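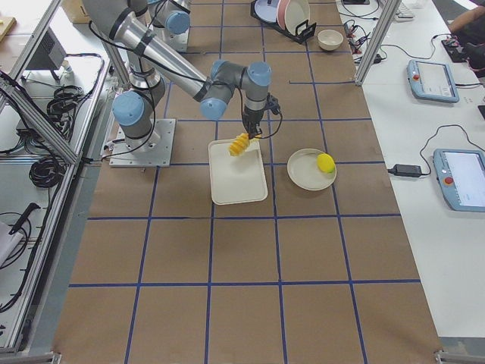 Menaka Siddiqui wrote after the first edition that a checklist nobody has time to fill in is worse than a short one, and she asked whether the Griteck Bench Practice Guide had become any shorter. It has. The second edition drops the long chapter on purchasing and keeps its attention on the daily work of small robot arms used at table height, near people.

The guide comes as a printed binder with a set of loose forms. This review covers the 2019 edition and is based on its use in our own laboratory from September onward, alongside the Costum wall charts that we had relied on before.

The chapter on table layout is the strongest. It asks that the surface be divided into marked squares, that each object be given a square before a run begins, and that the layout be written on the run sheet by row and column. Tape is accepted as a marking, as long as it contrasts with the surface and is replaced when an edge lifts. Two operators working from the same sheet should be able to set the same table, and in our trials they usually did.

The rules for shared tables are also clear. Where two arms can reach the same area, the guide requires a named operator for each arm and a spoken call before either one is enabled. Teach pendants are to be kept on a bench outside the reach of the arms, with the emergency stop facing up and free of cables. Shobha Chettiar, who edited this chapter, includes a useful page on cable slack along the arm, with a check to be made at full extension and again with the gripper pointing down.

Some parts are weaker. The section on grippers treats light, ridged or easily crushed objects in a single paragraph and gives no advice on closing force. The speed limits are stated in a table with a very small typeface. Side benches are hardly mentioned - a serious gap, as loose cable tends to collect there. Karthikeyan Kandasamy raised the same point in his comments on the draft, and the publisher has promised a supplement.

The binder has 97 pages and the forms are sold in packs of 80. The rings are sturdy, but the forms tear at the holes.

We recommend the guide to laboratories with more than one arm on a table. Those with a single arm may find the Boutros pocket edition sufficient. The forms are also available separately from Grorier.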